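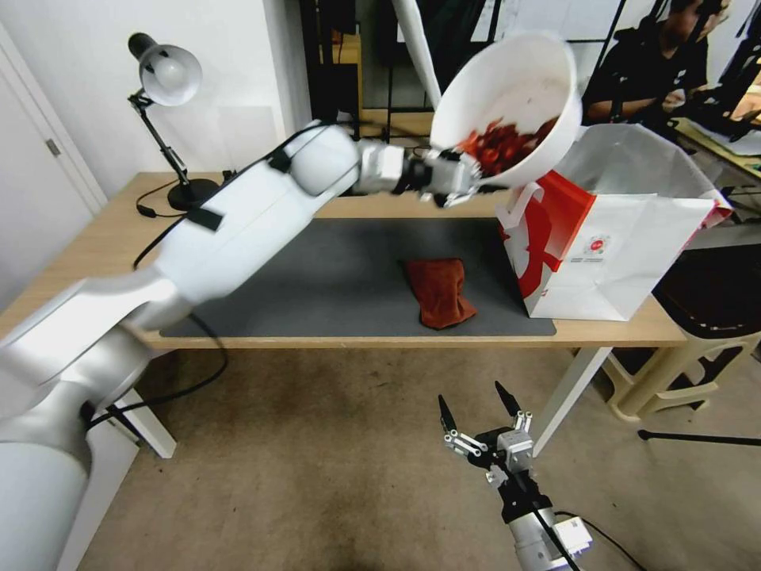
Kasun Bhuiyan | Workshop diary | February

Started on the drill press at 10. The Jovska has had a growl in the head since before Christmas, loud at the top speed and almost gone at the lowest. Runout at the chuck was still acceptable when I last put an indicator on it, so the plan was bearings only, with the quill left alone if it measured clean.

Belt cover off, belts off, spindle turned by hand. The rough spot was in the spindle pulley and could be felt through the rim. The motor ran smooth with the belts off, which clears the motor bearings for now. Both pulley bearings came out with the small puller. The upper one was dry and had brown dust behind the shield. The lower one still had grease in it, but it had stiffened and gone dark at the edges. I wiped out the bore, found no scoring, and put a light film of oil on the seat.

New bearings are the sealed type from Damgaard, catalog number 923. They list them for continuous use well above the 3000 rpm this machine will reach on the fastest step, so there is margin. Pressed both in with the arbor press and a socket sized to the outer race. The first went in square. The second cocked slightly, so I backed it out and started again. No mark on the housing.

Quill travel is smooth. There is side play at full extension, less than I expected for a machine this age, and I took some of it out with the adjusting screw on the left of the head. Tightened until it dragged, then backed off until the return spring could lift it without help. Locked the nut and checked again, since the nut tends to pull the screw with it. It did, and needed a second go.

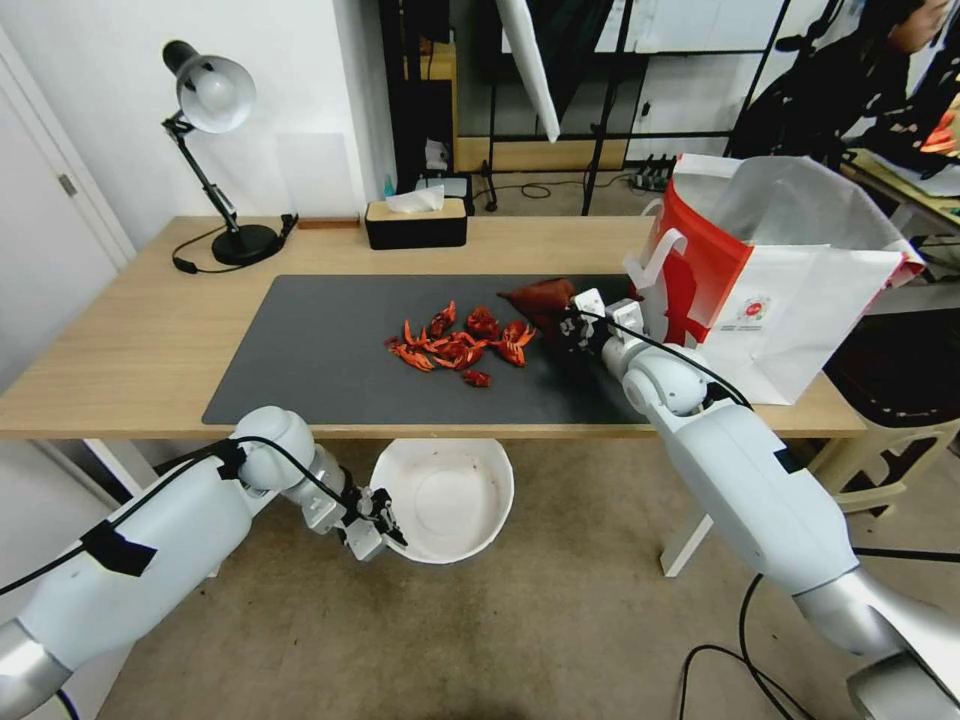 Depth stop next. The threaded rod was bent near the bottom and the nuts would not run the last part of it. Rolled it on the surface plate, marked the high side and straightened it in the vise between aluminum jaws. It is usable. I lost one of the red fiber washers from the stop on the bare bench top and spent too long looking for it among the offcuts. The shells show up very clearly on that dark gray desk mat, even the little piece lying apart from the heap, and a mat of that color would do the same for washers. Measured the bench between the vise and the grinder and wrote the size on the supply list, rounded corners preferred, as square ones lift.

Belts back on, middle step, tension set by thumb. Ran it for roughly 2 hours with pauses to feel the head casting. Slightly warm on the pulley side, cool elsewhere. Growl gone. There is a faint tick at low speed which follows the belt and is probably the set it took from sitting. Will see if it runs out.

Table lock still slips under load. The Hurnholm clamp handle I bought for it has the wrong thread and goes back. Plernent has one in the right size but only with a longer lever, and it may foul the crank. Need to check the clearance with the table swung to the left before ordering.

Swept up, oiled the column, cover on.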